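Collecting Demonstrations for a Two-Arm Pouring Task
Student Project Report, Moreira Laboratory
Prepared by Benedita Brandão
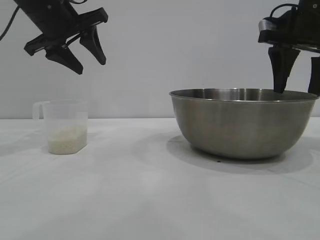
1. Purpose

The project was set up to produce a body of demonstrations from which a learning system could be trained to transfer dry rice between containers using two arms. Earlier student work in the laboratory, under the name Lurberg, had dealt with single-arm picking only. The present work, named Mollamau, extends the same recording software to tasks in which one arm pours and the other steadies the receiving container.

2. Task and Materials

The task uses a clear plastic measuring cup with a loop handle and a stainless steel mixing bowl. The cup holds uncooked rice and stands to the left of the bowl on a white tabletop. The bowl is much larger than the cup, and this was a deliberate choice. In the first trials a narrow container was used, and too many recordings had to be thrown out on account of spilled grain.

Rice was preferred to water for safety near the arms. It also flows in a way that can be followed on video, although white rice against a white table proved hard to label by eye. A darker table cover was considered in October and rejected, as it would have made the new recordings inconsistent with those already stored.

3. Procedure

Each demonstration was carried out by a student operator through a pair of hand controllers. The operator began with both grippers open above the table. The left gripper took hold of the cup, the right gripper closed on the rim of the bowl, and the cup was then raised, moved over the bowl and tipped. The recording ended when the cup had been set down and both grippers were clear.

Operators were asked to vary their speed and the height of the pour, and to move the cup to a new starting position before each run. They were also asked to keep any recording in which a first grasp failed and a second one succeeded. Such recordings were marked separately - they are of value in teaching the system to recover.

4. Results

A total of 381 demonstrations were recorded. Of these, 42 were removed after review. Most of the removed items showed the bowl being dragged during the pour, and the remainder had gaps in the joint data. The first 300 recordings were made with the original controller settings. The later ones used a lower grip force on the right arm, after it was noted that the bowl tended to tilt when the rim was held too firmly.

The files were divided into short segments by stage of the task and labeled by hand, giving 2287 labeled segments. Labels were entered in the Milasov tool, which allowed two students to mark the same file independently. Disagreements were mostly confined to the moment at which pouring begins.

5. Limitations and Further Work

All demonstrations were made with one cup, one bowl and one type of grain. The system should not be expected to handle other containers without further recordings. Lighting was kept constant throughout, and reflections on the curved side of the bowl have not been studied as a source of error.

It is recommended that the next group record a smaller set with a bowl of a different finish, and that the grip force be stored with each file - at present it must be looked up in the paper log.

Submitted January 21, 2018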